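The ferry to Stumlow left at 6 and Beatriz Mendes was the only passenger on foot. She had 300 in cash, the key to her uncle's house and a letter from a lawyer named Tikkanen.

The house was colder than she remembered. She opened the shutters, found the fuse box and made up the bed in the back room. Then she sat on the stairs and read the letter again. The roof would cost more than the house was worth. A couple from the mainland had made an offer, and they wanted an answer by June.

In the morning a man came up the path with a bag of onions.

"You're the niece," he said. "I'm Dunik. Your uncle owed me 150."

She counted it out on the step. He looked at the money for a while and gave half of it back. 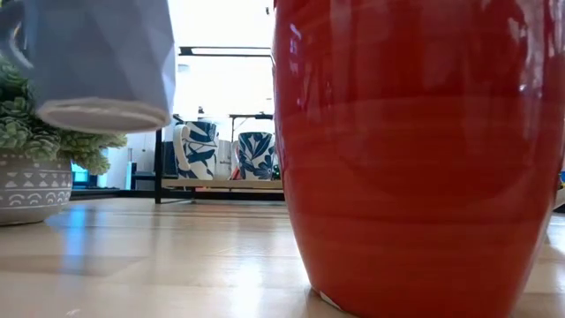 "He was going to fix my fence," Dunik said. "Can you fix a fence?"

"No."

"He couldn't either."

She put on her uncle's boots, which were too big, and followed him down the hill. The lawyer's letter stayed on the stairs. It rained before they got to the gate, and they kept walking.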